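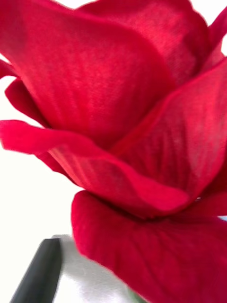

Red rose, up close

Feeding 50 people at a hall lunch without going broke?

plevard_pip
G'day all. I've put my hand up to do lunch for my parents' anniversary at the hall in Plevard, on a Saturday in October, and I'm starting to sweat. There'll be 50 of us, a fair few kids, two vegos and an aunty who won't touch anything with capsicum in it. Pallania Catering quoted me $1,222 for cold platters, and that's before drinks! The hall kitchen has one ordinary oven, a fridge that's half full of somebody else's milk, and an urn. I can cook, just never for this many. Do I do it all myself, do half and half, or pay up and enjoy the day? Flowers and tablecloths are sorted, so it's only the food I'm stuck on.

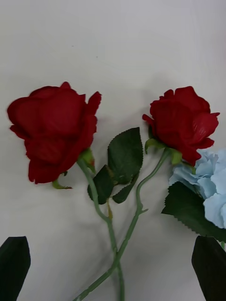 polat_kitchen
Half and half, every time. I did my sister's engagement on my own and spent the whole arvo with my head in an oven. Get your bread rolls and cakes from a bakery (Estuvska do trays if you ring a few days ahead) and make the salads yourself the night before. Potato salad, coleslaw, a big rice one for the vegos. Leave the dressing off the green stuff until people are sitting down. For meat I'd do cold roast chook and a ham, carved at home and packed flat in containers. Take an esky or two and don't count on that fridge.

gumboot
just get pizzas lol

marg_in_the_middle
Agree with most of the half and half plan, but please don't carve everything the day before, it goes dry as a chip. I'd roast the chooks that morning, keep them hot under foil and a couple of old towels, and pull them apart at the hall. It takes 15 minutes with two people on the job.

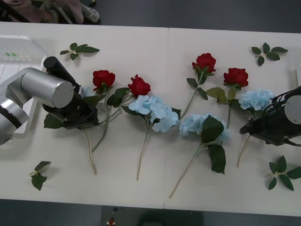
Put the food on two tables as well, with plates at one end of each, or you'll have a queue out the door and the kids will be into the cakes before anyone's had a roll. And ask the hall what time you can get the key! Ours said 10 am and we'd planned on 8. I'd also keep $20 in your pocket for ice, and get it on the way there, as the servo near us always runs out by lunchtime.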